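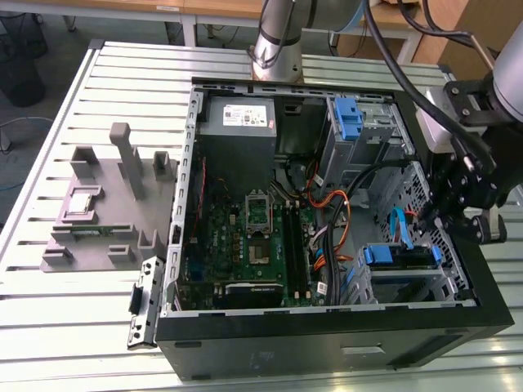

Talpur Bench
@talpurbench
2020-02-15

Long overdue update on the two-arm bench at the Indow shared shop. The job is still the same: get a pair of robot arms to put a processor and a stick of memory into a desktop PC without a person touching anything. Posts below go in the order I fixed things, which isn't the order they broke.

Project name is Hodari, for those who came in after November. Code folder, config files and the label on the e-stop box all say Hodari. The arms don't have names.

The PC is a plain black tower laid on its side with the panel off. I get asked why I don't pull the motherboard and work on it flat. I did that first, and it's much easier. The whole point of round two is to work down inside the case with the power supply and the drive bays and the cables all there.

Parts tray first, as that's where most of my weekends went. It's a gray 3D print that sits to the left of the tower. Square recess for the CPU, long slot for the memory module, plus a few posts and guides for other things I want to try later.

The CPU recess has a small lead-in on all four edges. Version one had straight walls. If the gripper let go a hair off center, the chip sat crooked on the rim, and the next pickup was crooked too. With the lead-in it drops flat.

Don't make the recess too snug either. I printed one that fit beautifully by hand, and the arm couldn't lift the chip out without dragging the tray with it. Sand or reprint. I reprinted.

Memory slot in the tray holds the module horizontally. The slots on the motherboard need it standing on edge, so the arm has to turn it on the way over. I could have printed a holder that stands it up already. I tried it, and the gripper fingers hit the holder walls on every approach. Lying down and turning it in the air takes longer and works better.

Tray is held to the bench with T-nuts in the slots of the aluminum top. If you're choosing a surface for something like this, get slotted aluminum. Ours came out of a closed print shop by way of Getbridge, the surplus place two streets over. 119 dollars including the legs.

One thing about that bench top: it's shiny. Under the shop lights the slats throw bright streaks, and my edge finder liked the streaks better than it liked the tower. I lost an evening to an arm that was very sure the case was in a place where there was only bench.

Fix for the glare was boring. Moved one light, lowered the exposure, and told the software to ignore anything outside a box drawn around the case. I may still lay a matte mat down on the side near the edge.

Arms. One is mounted on the far side of the bench behind the tower, the other comes in from the right. Each can reach most of the case, but the power supply and the drive cage get in the way at different angles, and neither arm reaches everything well.

Gripper fingers are black, on a linkage, nothing fancy. The stock pads were too thick to get hold of the sides of a CPU without touching the recess. I filed them down and glued on a thin strip of rubber. The strip peels. I keep a bag of spare strips in the drawer marked TALPUR – please leave them in there, other people who use the shop.

Cable management on the arms themselves is worth a whole evening before you do anything else. The cable has to have enough slack for the wrist to turn fully, and when it has that much slack it wants to hang in the case. Hook and loop ties at the forearm, a loose arc above, and check it at the two worst poses.

Now the wiring inside the PC, which has been the real trouble. The power leads come out of the supply and go wherever they feel like. Thick black ones lie across the chassis on a diagonal, and there's orange and yellow stuff fanned out near the edge of the board.

For a rigid part I can tell the arm where it is. A cable is somewhere else each time you bump the case. I gave up on modeling them. The planner now has a no-go height over that whole side, and the arm comes across above it and then straight down.

The no-go height is 22 mm above the highest cable I measured. I started with less. Less is fine until a gripper knuckle picks up a SATA cable on the way past and takes it along for the ride. No damage, but it pulled the connector half off and I didn't notice until much later.

So now the drive area gets its own check. Before a run the right arm moves out over the drive bays and hangs there while I look things over and confirm on the keypad. The blue plastic latches on the bays are handy, by the way. Strong color, they don't move, easy to find. I use them as a second reference for where the case is.

First reference is the inside corner of the case frame. With only one reference the position was right but the angle drifted, and by the time you get across to the socket a small angle is a big miss. Two references far apart sorted most of it.

CPU socket. Please be careful with this part if you're copying me. The contacts in the socket bend if you look at them wrong. All of my practice was done on a dead board from the Getbridge scrap bin, and I bent plenty of contacts on it. I wouldn't put a good board under an arm until you trust your release.

The release is what matters. Picking is easy. Lowering is easy. Then the fingers open, and if one opens before the other the chip gets a sideways nudge right when it's resting on the contacts. I slowed the opening right down and back the force off first. Then up, straight, and only up.

The retention bracket on the socket is another problem I'm leaving for now. I open and close it myself. A lever that needs a firm push down and a sideways hook at the end is a bad match for these fingers. I have a sketch for a hook tool that would sit in the tray. It's a sketch.

Memory is the other way around. Placing it is forgiving, seating it is hard. It takes more push than I expected and it has to be even at both ends. If you push in the middle the board flexes. If you push one end, that latch clicks and the other end sits proud.

What I do now: set it in the slot, let go, close the fingers, push one end a little, push the other end a little, go back. Same as you'd do with your thumbs. The arm is slower than my thumbs by a lot.

I listen for the latch with a cheap contact mic stuck to the case. Works when the shop is quiet. When someone is running the planer it hears latches constantly, so I also look at the force reading. If both agree, it's a pass.

Numbers, for the people who like those. 1367 logged tries since November, counting every pick, place and seat as a try. I'm not going to quote a success rate, because I changed the tray, the pads and the lights in the middle of it and the rate would be nonsense.

The log is a plain text file, one line per try, with the reason if it failed. Most common reason is "slip". Second most common is "me", for the times I left something in the way or started it with the wrong tray file loaded.

The control script was past 700 lines at New Year and I couldn't find anything in it. Broke it into one file per move. If a move fails you can run it alone, from its start pose, without going through the whole job again. Should have done that at the beginning.

Safety, as people ask. Speed is capped low. E-stop is on a cord and stays in my hand for anything new. The PC is not plugged into the wall at any point while the arms are on. No reaching into the case while they're holding position, which includes quick little reaches to move a cable. I did one of those and got a knuckle pinched.

For shop members: the bench is in use when the orange tag is on the e-stop box. Please don't slide the tower, even a little. If you have to move it, leave me a note and I'll run the references again. It takes a few minutes and I don't mind.

Someone asked what it's all for. I fix up old PCs and give them away, and the part swapping is the dull bit. At current speed I could do several by hand in the time the arms take for one. I'd still like to see it get through one start to finish.

Also asked: could one arm do it? Probably, for the CPU and the memory. The second one is there because I want it to hold cables out of the way while the first works. Holding a cable gently in a place where it wants to spring back is next on the list, and I haven't got very far with it.

Tried it twice last week with the thick black leads. It can grab them. It squeezes too hard and then loses them when they roll. I think the pads need a groove. If anyone has a finger shape that works on round cable, post it below, any file format is fine.

Next up in this order: grooved pads, the matte mat, then a new tray with a place for a hook tool. Tray files go up once I've fixed the corner that keeps lifting off the print bed.

Will add to this thread when the pads are done.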